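Pindmont Table Lamp: Setting Up
4. Pick your spot
A round table is a great home for the lamp!

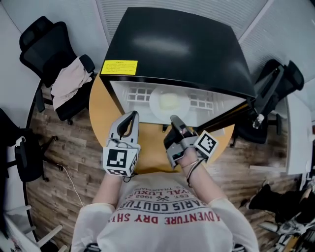 5. Plug in and pair
1. Push the plug in until it clicks.
2. Hold the base button until the ring blinks, then open the Sorkutell app and enter 712.
3. Slide the brightness up to 30. Lovely, isn't it?
Note: Reading mode starts at 26, and you can change it any time.
Caution: Keep curtains and paper away from the shade.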